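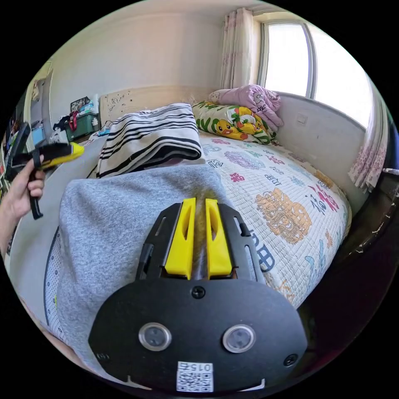 Bollari Evidence Bag, 12 x 16 in.

Tamper-evident bag for property and evidence rooms, patrol cars and jail intake. Clear front, white back, with a printed chain of custody panel that takes ballpoint or permanent marker.

The adhesive strip shows VOID if it is lifted after closing. Peel the liner, press from the center out, and sign across the seal. Each bag has its own serial number, repeated on a tear-off receipt.

Film thickness: 3 mil
Case quantity: 500
Closure: permanent, single use
Item: Nasora series, large

Not for wet or blood-stained clothing - use the Grudavano paper bag, sold separately. Not for syringes.

Custom printing with agency name and case number field is available by the case. For department pricing or a purchase order, contact Carmela Goicoechea in agency sales.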